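Right, I said I'd do a thread once I'd slept on it, and I've slept on it twice now, so here goes. This is about Skarkberg, the film about the ferry company, which I finally caught at the Senbridge Picture House after missing it twice in January (once through a cold, once through my own muddle over the start time).

For anyone who hasn't come across it, it's the story of the Skarkberg line, which ran boats out to the islands and went under owing money to half the coast. Very little of it happens at sea! Most of it takes place in offices, with people in thick jumpers reading letters they don't want to read.

I know how that sounds. I went in expecting two hours of filing cabinets and came out having forgotten to finish my tea, and I always finish my tea.

It runs to 120 minutes and I'd say the first half hour is the slow bit. If you're watching at home later on, please don't give up before the harbour meeting. That's where the lead stops doing The Voice and starts just being the man, and from then on I'd have followed him anywhere.

A word on The Voice, as a few of you asked. He's gone for a sort of island accent that comes and goes with the weather. My mum's family are from up that way and she winced a couple of times, but she also cried at the end, so make of that what you will.

The daughter is the best thing in it. I'd only ever seen her in Voicu, the detective series, where she mostly stood in doorways being told things by cleverer people. She gets a proper part at last, and there's a long scene where she's adding up a column of figures and gets a different answer from her father, and neither of them says a word about it. Lovely stuff.

Music: too much of it. I like a cello as well as the next person but there's a point where you want to hear the gulls.

A few people have said it plays loose with what really happened. It does, a bit. The sinking is moved to before the court case, and the two brothers have been squashed into one. I minded less than I thought I would, though I can see why you'd be cross if it were your brother who'd been squashed.

Senbridge was nicely full, by the way. They've put the good seats back in and the heating is much better than it was. Screen 2 still has that hum on the left-hand side, so sit on the right if you can.

Somebody asked how it compares with Illeck, the same director's last one. Illeck is the prettier film, all that snow, but I couldn't tell you a single thing anybody said in it. I've been quoting Skarkberg at the kettle for days.

If I must give it a number, 8 out of ten. It would have been higher with fewer cellos and a shorter court case.

It's on at Senbridge until 19 April 2019 and then I think it goes off round the smaller places, so do catch it on a big screen if you're able.

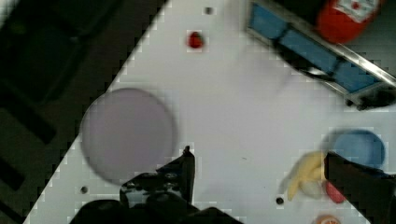
Oh, and stay in your seat for the credits, as they run the old recordings of the real ferry crews underneath, and half of our row had their coats on and missed it. I'm seeing it again with my sister next week, so I'll report back on whether the accent has grown on me.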